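4. Keeping a bag in service

4.1 What the diaries recorded

We asked 165 households in Ukimness to keep a repair diary for 366 days, and the richness of what came back still delights us. People wrote about coats, curtains, tents, and one much-loved accordion case, but the entries that grew longest were about bags. Small fabric bags, the kind that carry lunch or knitting or a child's swim things, get opened many times a day and are rarely thought of as worth mending. Yet they were mended, often more than once, and by people who told us at the start that they did not sew.

A typical entry begins with a complaint about the zipper. The tab is too small for cold fingers, so a ring, a paper clip, or a loop of cord is added to it. Ye-rin Ma, who coded the diaries, first filed these additions under decoration. She moved them to repair once it became clear that diarists themselves described them that way ("fixed the zip," wrote one, of a piece of shoelace). We think she was right, and the change opened up a whole family of tiny repairs that earlier surveys of household mending would have missed.
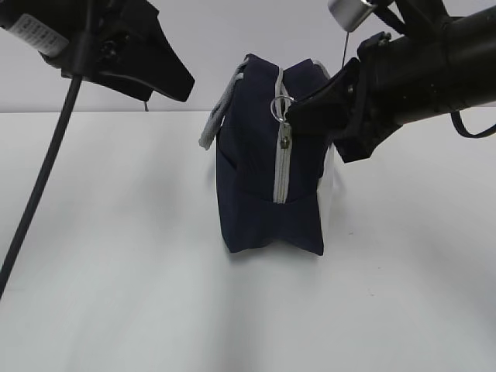 Which part of a fabric bag do people repair first?

The closure, in most of the diaries, followed by the place where a handle meets the body.

The order matters for how long a bag stays in use. A household that had already dealt with a zipper was far more willing to take on a handle in the same season, even when the handle was the harder job. Several diarists noted that they now had the right needle out and might as well go on. We came to call this the open-tin effect, after the cookie tin in which so many sewing kits in Ukimness seem to live.

4.2 Skill, and where it came from

The 40 follow-up interviews, led by Do-yoon Oh, took place in kitchens and workrooms, usually in the evening. We had expected to hear about videos and printed guides, and we did hear about them. Much more often, though, people talked about watching someone. A neighbor turned a strap end under before stitching it. An aunt waxed thread with a candle stub. The Ralta mending evenings, which began in May in the back of a former bakery, came up again and again as a place to look over a shoulder without having to ask.

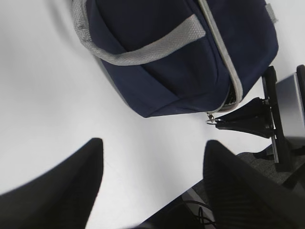
What people picked up this way was often a matter of sequence: pin the strap, test it with weight in the bag, then sew. Written instructions tend to skip the test. Three interviewees had sewn a handle on with a twist in it after following a guide, and each told the story with great good humor.

We also found that skill traveled between objects. The box stitch learned on a bag handle turned up later on a dog leash, a chair seat, and an awning. This sort of transfer is hard to see in sales or waste figures, and it is one of the most encouraging results of the study. 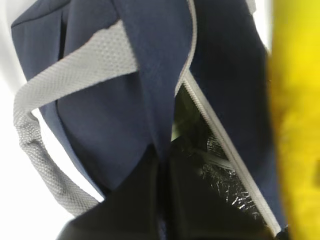 Figure 4. Navy blue fabric bag, partly unzipped, with light gray webbing handle.

4.3 Limits of the diary method

Diaries favor people who like to write. They also favor finished jobs, and we suspect that many half-done repairs went unrecorded until a reminder was sent. Entries in the Cistel archive are coded by object and by part, so a bag whose handle and lining were repaired together appears twice. We have kept both records and treat them as separate repairs in Section 5.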